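ok so I've been baking sourdough for 2 years now and I have opinions about storage. Nobody asked, but it's my day off and the oven's on. Thread!

First, the fridge. Please stop putting bread in the fridge. My mom did it, her mom did it, and we all grew up thinking bread was supposed to taste like a stale sponge. Cold makes it go firm way faster than the counter does.

The freezer is totally different and I love the freezer. Slice the whole loaf once it's cooled all the way down, bag it, and pull out two slices at a time straight into the toaster. I could not tell you the last time I threw out the end of a loaf.

But you have to let it cool ALL THE WAY. I used to cut into it after ten minutes like an animal and then wonder why the middle was gummy. Now I leave the house. I go walk around the block at Dernen Park and look at dogs until it's safe to come home.

For the first couple of days I don't even bother with a container. Cut side down on the board, done. The crust stays crackly and the inside is fine. My kitchen isn't very dry though, so if you live in the desert ignore me.

After that it goes in a bread box. I know, very grandma. I used to be a plastic bag person and the crust turned to leather by dinner time, every single loaf.
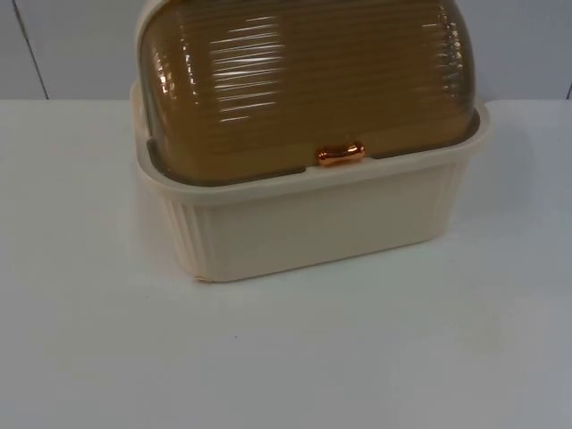

Cream base, amber roll-top lid. 

You want a box with a little bit of room in it. If you jam in a giant loaf plus a bag of bagels plus the hot dog buns, it gets swampy in there and then you get mold. Ask me how I know!

Also wipe out the crumbs. Once a week, splash of vinegar on a cloth, let it dry with the lid open. My friend Kamol Chaiyaporn swears by lining his with a tea towel and I tried it – not bad, but then you have to wash the towel.

Stale loaf anyway? Run the whole thing under the tap for a second (really) and put it in the oven at 300 until the crust feels crisp again. Eat it that day though, it won't come back twice.

Past saving? Cubes, olive oil, garlic salt, same oven. I made a batch of croutons last November that never made it to a salad because I ate them over the sink.

Somebody's going to ask about linen bags. I had one, it was pretty, the bread dried out overnight. Maybe I did it wrong – tell me if you've got one you like.

Next time I'll do starters and why mine lives in an old pickle jar. Timer's going off, gotta run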